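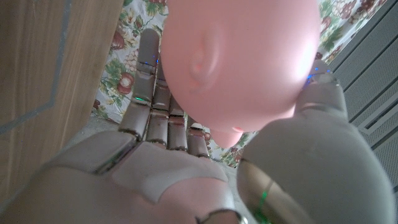

A doll head resting in a robotic hand.

Flomiris 5: changes to the trial edition and what to check before you upgrade

Flomiris 5 is now available to all customers with a current maintenance agreement. The download is in the usual place, under Your Products in the customer area. Sites still on version 3 can upgrade directly and do not need to install version 4 first, but the conversion has an extra step, described further down.

The database format has changed. A file opened once in version 5 cannot be opened again in an earlier version. Take a backup, copy it to a different machine, and open the copy to confirm that it is readable. Only then run the installer.

Trial edition

The old trial edition came with an empty file, and most people who downloaded it never got as far as entering enough records to see a report. The new one contains a worked data set: 573 contacts and 2365 stock movements, spread across two warehouses and one full accounting year. Every report in the program will return something when run against it. Names and addresses in the sample file are made up and may be edited or deleted freely.

Two limits apply. Printed pages carry a line of text across the footer, and scheduled exports are switched off. Manual export to CSV works normally, so a trial user can enter real records and take them away again. There is no time limit. A licence key entered under Settings, Licence removes both limits at once and leaves the data as it stands.

The sample data can be cleared from the File menu. Clearing it also resets invoice numbering. If you have issued real invoices from a trial copy, write down the last number used and enter it under Settings, Numbering after the reset.

Linked tables

Linked tables have been rebuilt by Ysaline Pons. In earlier versions, the link between a stock item and its supplier was held as text, so renaming a supplier left older records pointing at the previous name. Links are now held by record number. Renaming is safe, and merging two suppliers moves all of their history to the surviving record.

During conversion the program tries to match each old text link to a supplier. It ignores capitals and trailing spaces. It does not guess at spelling. Anything left unmatched is written to a file called unmatched.txt in the same folder as the database, with one line per record. Those records keep their old text in a field named Supplier (old), and can be relinked one at a time or in bulk with Find and Relink.

Files that came from version 3 will also contain links to archived suppliers. Version 3 stored these in a separate table which version 5 does not read. Open the file in version 3, choose Restore All Archived, save, and then convert. You can archive them again afterwards.

Report layouts

The layout editor now snaps to a grid by default. Hold Alt while dragging to place a field freely. Existing layouts are left where they are — the grid only affects fields that you move.

Subtotals may be placed in either the header or the footer of a group. When placed in the header, the program makes a second pass over the data, and long reports take noticeably longer. On a slow shared drive it is better to keep them in the footer.

Date fields follow the format set on the computer unless a fixed format has been chosen in the layout. Previously they followed the format of whichever machine had created the file, which caused confusion at sites with a mix of regional settings. If your reports feed another program that expects a particular format, set it explicitly before the next run.

Scheduled exports

The export scheduler has been moved out of the main program and now runs as a background service called Sesten. It is installed automatically on the machine that hosts the database and does not need a user to be logged in. Existing schedules are carried over, but they are paused until someone with administrator rights opens the Schedules window and confirms them.

Sesten keeps its own log. When an export fails it tries again after five minutes, and then stops and marks the schedule in red. The usual cause is a destination folder that the service account cannot write to. Mapped drive letters belong to a logged-in user and will not work here; use the full network path.

Known problems

The preview window may open off screen if a second monitor has been removed. Choose Window, Reset Positions.

Importing a CSV file with a blank first row gives the message "No columns found". Delete the blank row and import again. A fix is planned for the March update.

Accented letters in file names are replaced by an underscore in attachments sent by email. The attachment itself is not affected.

The Find window does not remember its last search when opened from the toolbar. It does when opened from the menu.

Documentation and help

The manual has been revised throughout by Clotilde Lebrun, and the chapter on permissions is new. It is supplied as a PDF and as a set of searchable pages inside the program (press F1). Screenshots in the older tutorials still show version 4. The menus match apart from Schedules, which was under Tools and is now under File.

Customers on the hosted service at Remthorpe do not need to install anything. Each account will be converted overnight, and a notice will appear on the login page beforehand. If unmatched.txt is produced for a hosted account, it will be found under Files, Conversion.

The Hamel add-on for barcode scanners needs its own update, which must be installed after the main program. Installed the other way round, the scanner will connect but will not pass codes to the stock screen. Running the Hamel installer a second time puts this right.

When reporting a fault, include the build number from Help, About and the last page of the log.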